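Re: Re: [mimden-allotments] Water butts, hosepipe rota and the Rebelo tank

From: Melati Wattimena
To: mimden-allotments list

Sorry for slow reply all, been on lates this week and only reading the list on the bus. Answering bits in order, shout if I've missed yours.

On 14 June at 21:12, Plot 31 wrote:
> Can someone tell me what is happening with the big tank. I was told it
> would be in by the end of May and it's still sat on its side by the
> gate with a pallet against it. Also the tap by the top hedge is down
> to a dribble after six in the evening and I can't fill two cans in
> the time it takes to weed a row. I don't mind paying towards
> things but I would like to know what we have paid FOR. Last thing,
> is the rota still a rota or has it been given up? Twice now I have
> turned up in my slot and somebody's sprinkler was on.

Right.

The tank. It's the 1000 litre one from Rebelo, second hand, food grade, had juice concentrate in it before. Came with the wrong outlet. The thread on it is a coarse one and the tap we bought is a fine one, so they go on a turn and a half and then bind. I had a go with tape and it just wept. Rebelo have said they'll swap the adaptor free but we have to take the old one back to the yard, they won't post. I'm going past there at some point before the end of the month. If anyone's going sooner please take it, it's in the biscuit tin in the shed, wrapped in a blue cloth.

Base still needs doing as well. A full tank that size weighs a ton, literally, so it can't go straight on the grass. We've got enough slabs if we use the cracked ones at the back. Need sand. Does anybody have a half bag going spare? Sharp sand, the play pit stuff is no good.

What we paid. 150 for the tank including them dropping it off, and the tap and the downpipe bits came out of the seed swap money. The rest of the pot is untouched. I'll put the receipts in the shed so people can look.

The dribble. I rang Cuvura who look after the pipework for the whole site and they say the pressure is fine at the road. So it's on our side. My guess is the stopcock by the compost bays which got half closed in the frost and never opened up again, but it's under about a foot of woodchip now. Somebody dig it out?? I can't do it till I'm back on days. Quarter turn at a time please and have someone stood at the top tap shouting.

The other thing that would help is everybody not watering at six. Early morning is better for the plants anyway, less lost to the sun, and the pressure is lovely at half seven. I know that's no use to those of you with school runs. 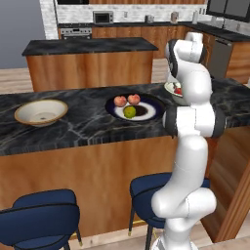 How much should you be giving tomatoes in this weather?
One full can per plant every two or three days, poured slowly at the base, and more often only if they're in pots or growbags.

Little and often is what gives you split fruit and roots all sat at the surface, and it uses more water over the week. Same goes for the courgettes, they look like they're dying at three in the afternoon and then they're fine by nine. Check them in the morning before you panic. If they're still floppy then, water. Beans are the exception, once they're in flower they want it damp all the time or they drop the lot.

Mulch!! I keep going on about it. There's a heap of woodchip by the gate free to anyone, plus grass clippings if you've not sprayed. Water first, then mulch, or you're just keeping the dry in. Leave a gap round the stems. I did half my squash bed last year and left the other half bare and the bare half needed a can every single evening in the hot spell, the covered half I did twice a week.

Rota. Yes it's still a rota. It's pinned inside the shed door and it's for the HOSE only, cans are whenever you like. Sprinklers aren't allowed, it's in the tenancy, page two, and that was so before my time so don't write to me about it. If you find one running turn it off and put a note on the plot. A nice note. I'd rather not have another summer like the one with the netting.

If you want to swap slots just agree it between you and write it on the sheet in pencil. Somebody used marker on the last one and we had to start again.

Water butts on your own plots. Clerkard have got the slimline ones reduced, I saw them when I went in for string, but measure your shed gutter before you buy. The little sheds don't have one at all and you'll need a length of that and the brackets. The butt wants to be up on blocks high enough to get a can under, which sounds obvious but mine was four inches too low for a whole year. And a lid, please, for the mosquitoes and because of the children's plot. If your lid has gone missing a square of old net curtain and a bungee does the job.

Someone asked me in person (sorry, forgotten who) whether bath water is ok. For flowers and fruit bushes yes, if it's just ordinary soap and you use it the same day. Not on salad. Not if there's bleach or bath salts in it. And not tipped in the shared tank once we've got the shared tank, it goes off and stinks.

The meter. We used 1490 units last year and the site allowance is 2000 before the rate goes up, so we're not in trouble, but that was a wet year and this one isn't. I read it when I can and write it on the board. If you see the dial going round when all the taps are shut please tell me straight away, don't wait for me to notice. The leak by plot 12 ran for weeks before.

Jobs then –
stopcock, dig out and open
adaptor back to Rebelo
half a bag of sharp sand
slabs from behind the shed to the tank corner, two people, gloves
new washer on the bottom tap, it drips, I have the washer but not the right spanner

If you can do one reply to the list not just to me, otherwise we get three people turning up with sand and no one with a spade.

Plot 31, sorry you got the sprinkler twice. Take my hose slot this week if it's any use, I won't be there. It's the late one so you might get the dribble, but at least it'll be your dribble.

Also there are far too many gooseberries on mine and they're going soft. Help yourselves, left hand side, mind the throns. Bring your own tub.

Must go, this is my stop

Melati
plot 8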